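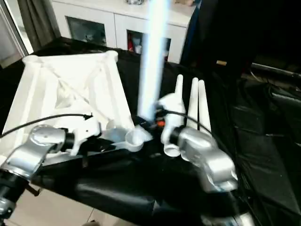 Desenho de Observação – apontamentos da segunda aula: o branco que não é branco

Bom, vamos lá. Na semana passada ficámos pela linha e muita gente saiu daqui a achar que o pior já tinha passado (não passou!). Hoje entramos no valor tonal, que é o assunto de que eu mais gosto e também aquele em que vejo mais folhas rasgadas.

Valor tonal é só isto: quão clara ou quão escura é uma zona, esquecendo a cor. Um limão e uma parede bege podem ter exatamente o mesmo valor. Se têm dúvidas, semicerrem os olhos até as coisas perderem o contorno e reparem no que se funde com o quê. Eu faço isto no autocarro e já apanhei olhares estranhos, mas funciona sempre.

O que me interessa hoje são os objetos brancos. Quando nos põem um objeto branco à frente, o cérebro diz "branco" e a mão deixa o papel vazio. Depois vem o pânico, faz-se um contorno grosso a toda a volta e fica uma coisa recortada, sem peso nenhum. Eu desenhei assim durante anos – tenho uma pasta inteira de bules de louça que parecem autocolantes.

Num volume cilíndrico, a passagem da luz para a sombra é gradual. Costumo dividi-la assim: a zona de luz, o meio-tom, a sombra própria e a luz refletida, que é aquela faixa um pouco mais clara que às vezes aparece já dentro da sombra, junto à borda. Quase toda a gente exagera na luz refletida quando a descobre. Contenham-se. 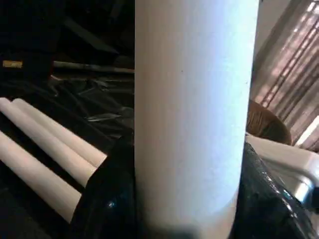 E cuidado com o esfuminho, por favor. Espalhar grafite com o dedo ou com o esfuminho dá uma sensação ótima de progresso, mas apaga a direção do traço, e num cilindro é muitas vezes a direção do traço que explica a curva. Experimentem primeiro só com trama, lápis 2B, mão leve, e deixem o esfuminho na caixa até à quarta aula.

Já nas formas com arestas, como pirâmides, cubos ou caixas, a conversa muda. Ali o valor salta de uma face para a outra e a aresta aparece sozinha, no encontro dos dois tons. Não é preciso riscá-la! Se a aresta só se vê com uma linha por cima, é porque as duas faces estão demasiado parecidas e vale a pena voltar atrás e escurecer uma delas.

Quanto às formas ocas, comecem pelo interior. É quase sempre onde estão os tons médios mais difíceis, e se os acertarem cedo o resto encaixa com menos sofrimento. 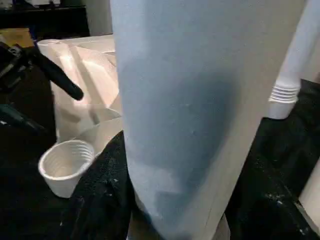

Copo branco canelado, ligeiramente inclinado, com sombra cinzenta suave no interior.

Trabalho para casa: escolham 2 objetos brancos, pousem-nos sobre um pano escuro e desenhem-nos em folha A4, com uma única fonte de luz. Antes de começar, façam a escala de valores na margem, do papel limpo até ao mais escuro que o vosso lápis dá (uma tirinha chega, não quero obras de arte). Tragam também os ensaios falhados, que são os que nos dão mais que falar.

Quem ainda não tem material: o papel Drarard serve perfeitamente e aguenta bem a borracha. O bloco mais fino também dá, desde que não carreguem muito.

Na próxima aula, sombras projetadas. Tragam carvão e roupa velha.

© Ateliê Nelville · Apontamentos para uso dos alunos · Voltar ao topo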